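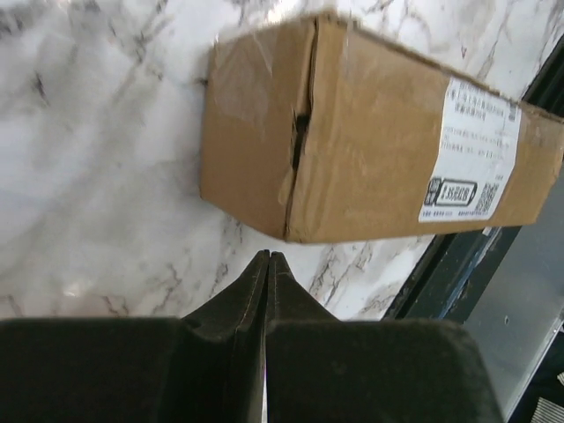
図1 段ボール箱の左下角に向けた二本指グリッパー(手首カメラ)。指先はほぼ閉。

ロボット運用実習 配布資料 第4回
把持作業の作法と記録の決まり
担当:Kristóf Medve

前回の課題を読みました。「安全に配慮して作業した」と書いた人が大半でしたが、配慮は測れないので採点もできません。今回は測れるものの話をします。

1. 接近する前に
図1の位置で一度止めます。指先と箱の角のあいだに天板の模様がまだ見えている、この距離を本実習では「待機位置」と呼びます。止まった状態で次を声に出して確認してください。恥ずかしいのは最初の2回だけです。
・非常停止ボタンに手が届くか
・可動範囲に人の手、袖、飲み物がないか
・速度上限は毎秒40ミリか
上限を変えたい人は、変える前に申し出ること。変えた後の申し出は報告書と呼ばれ、書式が別にあります。

2. 対象物を見る
箱という名前の物体は図面の中にしかありません。図1の箱も、合わせ目に黒い隙間が口を開け、左側には透明テープがしわを作り、右端には送り状が貼ってあります。把持点を選ぶときは、継ぎ目、破れ、テープの端を避けます。テープは光るので、深度の値も疑ってください。石目のある天板も同様で、濃い筋を箱の縁だと主張する検出器を、筆者はLerkachの研修で一晩説得したことがあります。負けました。

3. 力の上限
初回の把持は低い設定から始め、滑ったら一段ずつ上げます。いきなり最大にする流儀はHornska班の伝統ですが、継承しなくて結構です。つぶれた箱は記録に「変形」と書きます。「もとから」と書く場合は、作業前の画像を添えること。

4. ラベルと個人情報
送り状には宛先が載ることがあります。文字が小さくぼやけていても、公開前の処理は省略しません。手順は次のとおりです。
(1) ラベル全体を矩形で塗りつぶす。文字だけを消さない。
(2) 二次元コードも塗る。人間に読めないものほど機械はよく読みます。
(3) 元画像は共有フォルダBoninsideに置かない。前年度に置いた人がいて、その名残で権限設定が今も複雑です。

5. 記録
1回の試行につき1行。試行番号、把持点、速度、結果、停止の有無を書きます。失敗した行は消しません。昨年度の記録は1000行あり、うち失敗が472行でした。この472行がいちばんよく読まれています。成功した行の備考欄には、たいてい「OK」としかありません。

6. 異常時
予想と違う動きをしたら、まず止める。原因を考えるのは止めてからです。動いている腕を眺めながら仮説を立てる人が毎年います。再開には二人の確認が必要で、うち一人は操作していなかった人とします。

課題
待機位置から把持までの手順書を、A4一枚で作成してください。読み手は本実習を受けていない同僚とします。「適切に」「十分に」「必要に応じて」は使用禁止。提出先は1816室前の箱です。Ó Flaithearta版の手順書を参考にしてもかまいませんが、誤字まで写すと出典がわかります。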